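Jobs > Workshop and packing > Part-time

Reading time: 1 min

Le Goff is searching for two persons to sort and pack small electrical goods at our Flastport workshop. You work at a table, you put in order power strips and their cords, and you keep the surface clean for the next item. The contract is 15 hours per week, with a break of 30 minutes each day. Experience is not necessary, but you must have patience with cables.

A white power strip at the table:
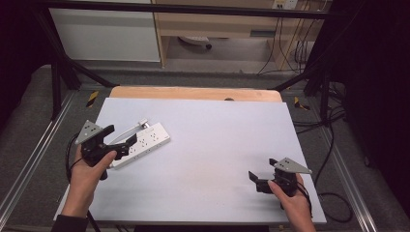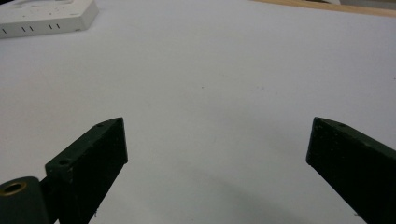
We ask that you can stay seated for long moments and that you read simple English. The tram stops 4 minutes from our door. Please write to Colette Tessier before October 26, 2024, and tell her which mornings you are free.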